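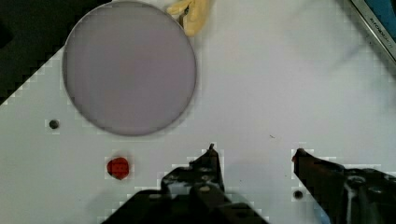
Treltemero 8 adds security key sign-in for shared workstations

Tuesday, October 27, 2020

Csonka has released version 8 of Treltemero, its sign-in agent for managed Windows workstations. The main addition is support for FIDO2 security keys on shared machines, where several people use the same computer during a working day. Earlier versions accepted a security key only on a computer assigned to a single user. Staff on shared machines had to fall back on a smart card or a password.

The change affects how the agent stores the link between a key and an account. In version 7 the link was written to the local profile, so a user who moved to another workstation had to register the key again. Version 8 keeps the link in the directory and caches it locally in encrypted form. The cache expires after 12 hours by default. Administrators can set a shorter period through Group Policy, or turn the cache off entirely, in which case sign-in fails when the directory can't be reached.

"Most of the work went into the offline case," said Katalin Lengyel, who leads development of the agent. "A key that works only when the network is up is no use on a factory floor. We also had to make sure that a key revoked in the directory stops working on a disconnected machine within a known time."

PIN handling has changed as well. The agent now reads the minimum PIN length from policy and refuses to register a key whose PIN is shorter. Keys registered under version 7 are checked at the next sign-in, and the user is prompted to set a new PIN if the old one doesn't meet the policy. Keys with a fingerprint sensor are supported, but the fingerprint has to be enrolled with the key maker's own tool first. Enrollment from inside the agent is planned for a later release.

Brunley, a parts distributor, tested the release from May onward on 648 shared workstations in its warehouses and packing areas. The company issued 2698 keys, and 1673 of its users had stopped using passwords at those machines by the end of the trial. The rest kept a password for older applications that don't accept tokens from the Windows session.

Jenő Győri, who manages desktop systems at Brunley, said the first weeks of the trial produced more help desk calls than expected, most of them from users who had forgotten a new PIN. Call volume dropped after the company raised the number of attempts allowed before a prompt to contact support. He also reported a fault with keys plugged in through monitor USB hubs: the agent sometimes missed the key when the monitor woke from sleep. Csonka fixed this in the second preview build - sites still running the first preview should replace it before installing the final version.

Version 8 requires Windows 10 version 1903 or later. Machines on 1809 can stay on version 7, which will get security fixes for another year but no new features. The two versions can run side by side in the same domain, although a key registered under version 8 will not be recognized on a version 7 machine. The directory schema needs one extension, and the installer does not apply it automatically. It must be run once by an account with schema admin rights before the first workstation is upgraded.

Remote Desktop sessions are not covered in this release. A user can sign in to the local machine with a key, but the remote session still asks for a smart card or password. Lengyel said support is being tested internally under the name Skistberg and gave no date for it.

Existing customers with a current maintenance contract can download the update from the Csonka support portal. The policy templates are a separate download and should be copied to the central store before the agent is rolled out.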